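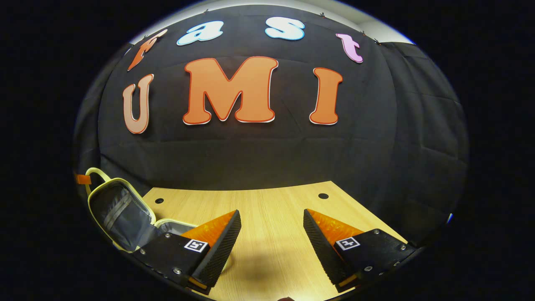 수요일 저녁, 검은 커튼과 글자들. 왼쪽은 입을 벌린 가방.

커튼 하나 다는 데 저녁이 통째로 들어갔다. 정확히는 커튼을 다는 데 반, 글자를 붙이는 데 반, 그리고 그 사이에 바르토시와 글자 순서를 놓고 다투는 데 또 반. 합이 안 맞는 건 나도 안다. 오늘 하루가 대체로 그랬다.

아침에 케르스틴이 메시지를 보냈다. "벽이 너무 벽 같아요." 두 달째 같은 벽을 보고 앉아 있던 사람이 할 말인가 싶었지만, 출근해서 보니 과연 벽 같았다. 그래서 검은 천을 꺼냈다. 작년에 안드함 행사 때 쓰고 처박아 둔 것인데, 접어 둔 자국이 그대로 살아 있었다. 다리미를 찾았더니 베로니카가 집에 가져갔단다. 언제 가져갔느냐고 물으니 봄이라고 했다. 지금은 11월이다. 베로니카는 "걸어 두면 펴져요"라고 했고, 나는 그 말을 믿기로 했다. 믿는 쪽이 다리미를 사러 가는 것보다 싸다.

결과를 말하자면 안 펴졌다. 주름이 위에서 아래로 제 갈 길을 가고 있다. 멀리서 보면 일부러 그런 것 같기도 하다는 게 아티프의 의견이다. 얼마나 멀리서냐고 물었더니 주차장 쪽을 가리켰다.

천은 위쪽을 작고 어두운 색 집게로 집어 고정했다. 처음에는 압정을 쓰려고 했는데 건물 관리 규정에 벽에 구멍을 내지 말라는 조항이 있다. 같은 규정에 음식 냄새에 관한 조항도 있지만 그건 다들 못 읽은 것으로 합의가 되어 있다. 집게는 어두운 색이라 천에 묻혀 눈에 잘 안 띈다. 의자 위에 올라가서 팔을 들고 있는 동안 온갖 생각을 했다. 전세 계약, 치과, 초등학교 때 짝. 내려오니 어깨가 남의 것 같았다.

글자는 비에초레크 문구점에서 주문한 색지를 오려서 만들었다. 'fast'는 소문자, 'UMI'는 대문자다. 통일하자는 말이 나왔을 때 이미 다 오린 뒤였다. 바르토시는 이걸 '위계'라고 부른다. 나는 '늦은 회의'라고 부른다. 어쨌든 작은 글자가 위로 가고 큰 글자가 아래로 갔는데, 큰 글자가 위에 있어야 한다는 바르토시와 무거운 게 아래에 있어야 편하다는 내가 한참 말을 주고받았다. 종이에 무게가 있으면 얼마나 있다고. 이긴 건 나인데 왜 이겼는지는 모르겠다. 아마 집에 가고 싶은 마음이 저쪽이 더 컸던 것 같다.

색깔도 할 말이 많다. 원래 계획은 전부 주황이었다. f를 오리고 M을 오리고 I를 오리고 나니 주황 종이가 바닥을 보였다. 그래서 a와 s는 하늘색이 되었고 t는 분홍이 되었다. U는 옅은 연어색 바탕에 다홍색 테두리를 둘렀다. 이걸 본 케르스틴이 "알록달록하니 좋네요, 누가 정했어요?" 하기에 내가 정했다고 했다. 종이 재고가 정했다고 하면 너무 없어 보이니까.

f는 기울었다. t도 기울었는데 방향이 바깥쪽이라 무슨 의도가 있는 것처럼 보인다. U는 왼쪽으로 살짝 기댄 데다 혼자 홀쭉하다. M이 제일 큰 건 순전히 내 탓이다. 가위질을 하다 보면 다리 네 개짜리 글자에는 욕심이 생긴다. 안쪽을 조금만 더 파면 예쁘겠다, 그러려면 바깥도 조금 키워야겠다, 하다가 저렇게 됐다. 가운데에 놓으니 그 애가 사장 같다. 나머지는 사장 눈치를 보는 직원들이고, U는 오늘 점심을 못 먹은 사람이다.

흰 테두리 두르는 일은 생각보다 괴로웠다. 하늘색 s의 안쪽 굽이에서 가위를 두 번 내려놓고 창밖을 봤다. 두 번째로 내려놓았을 때 아티프가 커피를 가져다주었는데, 불쌍해서 준 것인지 감독하러 온 것인지 끝내 밝히지 않았다.

책상은 밝은 나뭇결 그대로 두었다. 천을 덮자는 말도 있었지만 검은 천 앞에 또 천을 두면 장례식장 접수대가 된다. 안쪽에 동그란 검은 구멍이 양쪽으로 하나씩 뚫려 있는데, 나는 이 구멍과 사이가 좋지 않다. 지난달에 왼쪽 구멍으로 펜 뚜껑을 하나 보냈고 그 뒤로 소식이 없다. 오늘은 조심한다고 가위를 멀찍이 두었더니 이번에는 가위를 어디에 두었는지 몰라서 십 분을 썼다.

그리고 가방. 연두에 가까운 노란 테를 두른 가방인데 속은 짙은 회색이다. 글자와 풀과 자투리를 넣어 다니느라 며칠째 나와 한 몸이었다. 책상 왼쪽에 기우뚱 누워서 입을 이쪽으로 벌리고 있는 걸 보면 나보다 먼저 퇴근한 것 같다. 손잡이만 위로 번쩍 들려 있는 게 질문 있는 학생 같기도 하다. 질문이 있으면 바르토시에게 하기를 바란다. 정리를 하려면 먼저 저걸 세워야 하는데, 세우면 또 뭔가를 넣어야 할 것 같아서 그대로 두었다.

영수증 정리를 하다 보니 카타리크에서 보낸 집게 값이 문제였다. 집게보다 배송비가 더 비싸다. 미에치스와프에게 이걸 어떻게 청구하느냐고 전화로 물었더니 한숨부터 쉬었다. 그분은 숫자를 들으면 먼저 한숨을 쉬고 나중에 이유를 찾는다. '소모품'이라고 적으라고 했다. 소모된 건 나인데, 나는 어느 칸에 적느냐고는 묻지 않았다.

집에 오는 길에 90번 버스를 눈앞에서 놓쳤다. 정류장에서 손을 보니 손가락 끝에 풀이 말라붙어 있었다. 다음 버스가 올 때까지 그걸 뜯었다. 이상하게 그 시간이 오늘 중 제일 평화로웠다.

베로니카가 밤에 문자를 보냈다. 다리미를 찾았는데 코드가 없단다. 코드가 없는 다리미는 그냥 무거운 물건 아니냐고 답장했더니 그러니까 주름 위에 올려 두면 되지 않겠느냐고 한다. 커튼은 세로로 걸려 있다고 써 보냈다. 아직 답이 없다.

내일 할 일. 다리미는 포기. 주황 종이 추가 주문, 이번에는 넉넉히. f를 바로 세울지 다 같이 기울일지 케르스틴에게 물어볼 것. 어깨에 파스.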